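Cluvon save tools, readme

Last touched in December, mostly the quest flag section. If something below doesn't match what you see in game, trust the game and open an issue.

What it is

A small set of scripts for reading and fixing save files from Cluvon, the harbor mystery game. Plus a table of quest flags, worked out by hand over a lot of replays. Reads every save version since the Steluvport chapter came out. Writes only the newest one.

Not a trainer. Won't give you gold. There are other tools for that and I don't want the issues.

What's in the folder

readsave - dumps a save to plain text
flagset - turns one quest flag on or off
mergeslots - copies the journal from one slot to another, nothing else
flags.csv - the table, 71 rows at the moment
oldflags.csv - flags from before the big patch, kept for people who never updated

Before you do anything

Back up your saves. Copy the whole folder somewhere else, not just the slot you're working on. The game keeps a hidden index next to the slots and if the index and the slot disagree it will quietly throw out the slot. Lost a 30 hour file that way.

Turn off cloud sync too. Otherwise it pulls the old file back down the next time you launch and you'll think the script did nothing.

Install

Unzip anywhere. Needs a fairly recent Python, no extra packages. Run from inside the folder, paths with spaces are still broken. Yes I know. On the list.

Using it

python readsave slot2.sav
Prints everything. Long. Pipe it to a file.

python flagset slot2.sav FLAG_NAME on
Turns on a flag. Makes a copy of the old slot first, ending in .bak. Running it again overwrites the .bak, so move it if you care.

python mergeslots slot1.sav slot3.sav
Journal from slot 1 goes into slot 3. Clues come along, inventory doesn't.

Close the game first. All the way, not just to the title screen. It writes the index on exit.

The flag table

Columns are name, chapter, what sets it, what it opens up, and how sure I am. The last one is 1 to 3. A 3 means tested on a clean save and it did the same thing every time. A 2 means it worked but I had other stuff going on in that save. A 1 is a guess from the name, don't build anything on a 1.

Some names are in the game files, some I had to make up. Made up ones start with x_. If you find the real name please send it.

Chapters are numberd the way the journal does it, so the prologue is 0 and Steluvport is 4, even though the menu calls it 5.

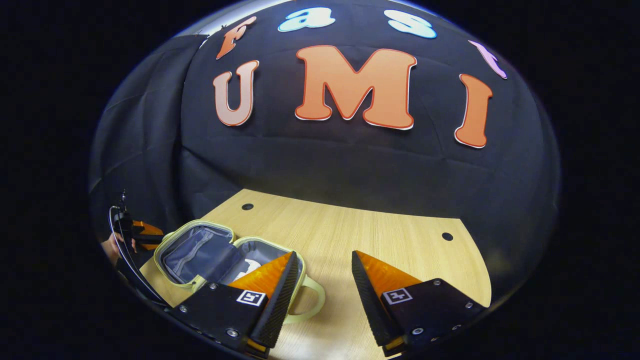
Sison wrote in the comments that the ledger flag is wrong in the table, and that it gets set when you talk to the harbor clerk the second time, even if you never open the ledger at all. Tried it on a clean file and yes. Fixed. Row changed from a 2 to a 3. Same comment says the clerk has to be at the desk, and the night conversation on the pier doesn't count. Haven't checked that part, so it's in the notes column with a question mark.

Known problems

The accusation scene. Most asked about thing by far. If you accuse the wrong guest and reload, the game leaves one flag on (x_accused_once) and after that the dialog option for the right guest is gone for good. Turning the flag off brings it back, but only if you haven't slept in game since. After sleeping there's a second flag somewhere and I haven't found it.

Plomorero route. Flags for this one are thin. I've finished it once, in a hurry, and the saves from that run are spread out. Anything in the table for Plomorero is a 1 or a 2. Send saves.

Journal merge can double up clues. Harmless, looks ugly. The clue counter on the title screen will be too high.

Names with accents in them come out as garbage in readsave. Only the printout, the save itself is fine.

Controller profiles are stored in the same file for some reason and flagset has reset them for a couple of people. Redo your buttons after.

Sending saves

Best thing you can send is a pair, one right before the thing happens and one right after, with as little walking around between as you can manage. Up to 30 pairs in one zip is fine, more than that and the upload fails. Put the chapter in the file name. Say which patch. The number is bottom left on the title screen.

Please don't send a finished save and ask what you missed. Can't tell from that.

I go through the pile on Friday, most weeks.

License

Scripts are free to use and change, keep the readme with them. Table too, but if you copy it to a wiki please carry over the sureness column. The old copy going around dropped it and now people quote my guesses back to me as facts.

To do

second flag after sleeping
paths with spaces
accents in teh printout
Plomorero, all of it
check the clerk on the pier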